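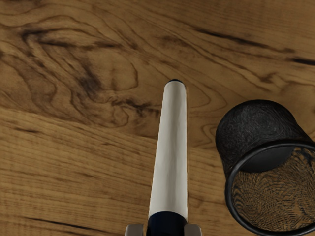

Kart is quick in qualifying and slow in the second half of the final – what should I change first?

Pranab Howlader
Posted 15 Aug 2026

Hello everyone. I am racing in the senior club class at Mirkmont, which is a short track of 1084 meters with two hairpins and one fast right turn after the pits. English is not my first language, so please ask if something is unclear.

My problem is the same at every meeting since June. In qualifying I am good. At the last meeting I started from sixth place, and in a full grid I was very happy with this. In the first laps of the final I can stay with the people in front of me. After that the kart begins to change. First it feels heavy in the middle of the hairpins, as if somebody is holding the rear of the kart. Then the engine does not pull well out of the corner, and the drivers behind pass me one after another on the straight. I finish far back and I am angry with myself.

What I have now:

Chassis is a used Sheikh, bought from a driver who stopped racing. It is straight, I had it checked on the table at the shop.
Tires are Setance, the hard compound, because this is the only one permitted in our class.
Rear track width is nearly at the maximum. Front is in the standard position.
I have a Zarimum lap timer with the tire temperature sensors, but I must confess I look mostly at the lap times.

I use the same cold pressure for qualifying and for the final. A friend in the paddock told me that this is my whole problem. Another friend told me that the axle is too stiff and I should buy a softer one. A third person told me to "drive smoother", which can be true but it does not help me very much.

I can't afford to try everything. I get only two short practice sessions before qualifying, and the new axle is expensive for me. If you had to change one thing first, what would it be? And is it normal to give away some qualifying speed to have a better kart in the final? Our grid for the final comes directly from qualifying, we have no heats.

Thank you in advance for your patience.

Thilini Begum
Accepted by the poster

Hello Pranab. I had almost the same trouble in my second season, also on a short track, so I will write what I learned. Please do not buy the axle yet.

Your first friend is probably right about the pressure, and it costs nothing to test. When you go out for qualifying, you want the tire to be ready very quickly. So people start with a higher cold pressure, the tire heats up fast, they do their good lap early, and it does not matter what happens later. In the final you drive many more laps. The air inside the tire keeps getting hotter and the pressure keeps rising. If you began with the qualifying pressure, then by the middle of the race you are well over the value where the tire works best. The kart can then stick too much or slide too much, depending on the track and the rubber on it. In your case it sounds like too much grip, because you describe that the rear feels held and the engine becomes lazy. That is what we call a bound kart. The inside rear wheel does not lift long enough, both rear wheels are pushing against each other, and the engine has to fight this.

So my plan for your next meeting would be this:

Practice session one: leave the kart exactly as it is, with your qualifying pressure. Do not stop early. Drive the full session as if it is a race, and when you come in, measure the hot pressure immediately, before you take off the helmet. Better, ask somebody to stand ready with the gauge. The tires lose heat very fast in the pit lane and a late measurement tells you nothing.

Practice session two: let out a little air cold, the same amount from all four, and drive the full session again. Measure hot again. Then compare the lap times at the end of both sessions. Don't compare the best laps. The best lap of the second session will probably be slower than the first one, and you should not be afraid of it.

If the late laps are better with the lower pressure, you have your answer for the final, and you keep the old pressure for qualifying. In our club it is allowed to change the pressure between the sessions, but please read your own rules, because some clubs put the karts in a closed park after qualifying.

If the late laps are not better, then I would go to the rear track width. You wrote that it is nearly at the maximum. On a high grip track many people go wider to free the kart, and you have no space left for this, so you could instead look at the front. A wider front helps to lift the inside rear wheel, but it also makes the steering sharper at entry, so change it by a small step only. And change only one thing per session! I know this is boring. I destroyed a whole day at Mirkmont one time by changing the front width, the seat struts and the sprocket during one lunch break, and in the evening I could not say which one made me slow.

About your other question, if you should give away qualifying speed. If your rules let you change the kart between qualifying and the final, you don't need to choose. You set it up for each one. If they do not let you change it, then on a track this short I would still go for the qualifying side, but not to the extreme. It is difficult to overtake at Mirkmont except at the first hairpin, and there you can defend. Starting in the middle of the pack is also where your nose gets broken. On a longer track with more passing places I would answer the other way.

One more thing, and please do not take it in a bad way. Use your Zarimum for more than the lap times. Look at the temperature line of the rear tires over the final. If it goes up and never becomes flat, the pressure is too high or you are sliding too much at entry. If it goes up and then stays flat but you are still losing time, look at the engine side, at the carburetor setting or the clutch. An engine which was set on the rich limit for a cold morning can be quite wrong in the afternoon.

gridrow_dad

axle. we changed to a soft one and gained loads, never looked back. pressures make no difference on the hard setance, they are like wood whatever you do

Thilini Begum

In reply to gridrow_dad: I am glad it worked for your family, but I do not agree about the pressure. The hard compound needs more time to react, so in a short test you may see nothing. Over a full final we could see it clearly on the data. It also depends very much on the weight of the driver. A soft axle under a light junior and under a heavy senior is not the same change.

Pranab Howlader

Thank you both very much. I have asked our scrutineer and the pressure is free until we go to the grid, only the chassis settings are frozen after qualifying. So I will do the two full sessions as Thilini wrote, with my brother at the pit exit holding the gauge. He is very proud of this job already.

I looked also at the temperatures from my last final. The rear line climbs until the flag and never becomes flat – I had this file on my computer the whole time and I did not open it. I will not order the axle for now. When I have the results from the next meeting I will write them under this post, also if they are bad.

Can I ask one small thing more: when I let out air for the final, must I do it with the tires completely cold again, or can I do it while they are still a little warm from qualifying? The break between them is short.

Thilini Begum

Wait as long as you can, put the kart in the shade, and be sure that one side is not standing in the sun. If they are still warm, set them slightly higher than your cold target, because they will come down a bit more as they cool. Write down what you did and also the air temperature. Next time you will have a number from your own kart, and that is worth more than my number or the number of anyone in the paddock.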